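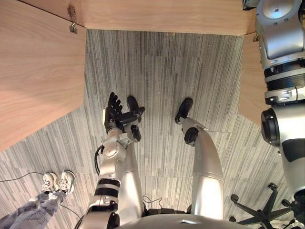

Progress on the household chores strand since the last report has been steady, in the sense that a glacier is steady. Murnau can now fold a hand towel in 13 minutes, provided the towel starts flat and facing the right way. The two arms remain the chief difficulty. With both held out over the carpet, a fingered hand on the left and a paddle-shaped gripper on the right, the reach is perfectly good, and getting them to agree on who holds what is the part you are paying for. We ran 562 attempts at picking up a sock. It managed 65, and in six of those it also put the sock where we had asked.

Print this page

Fongchan Thepsuriya has rewritten the handover routine, so that one side waits until the other has a grip before letting go. Most toddlers have mastered this, but they have had longer at it, and we are told their funding is more secure. 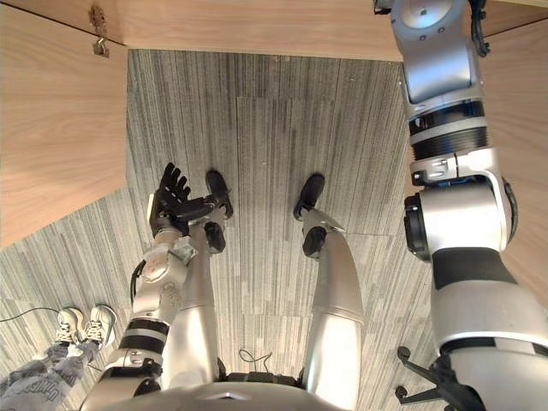

The shelf-stacking work for Hurkutlow is further along. Tins are fine. Boxes are fine if nobody has squashed them. Bags of crisps are on hold until September, along with anything else that changes shape when you look at it. Hurkutlow's shop manager asked whether the machine could cover a Christmas shift, and we said it could not.

Spending is within the Lindholm grant, apart from the crisps, which came out of petty cash. For the next period we ask to move the unspent travel money into spare fingers, and to drop ironing from the plan altogether. A revised timetable will follow once Fongchan has finished the towel trials.

E-mail this page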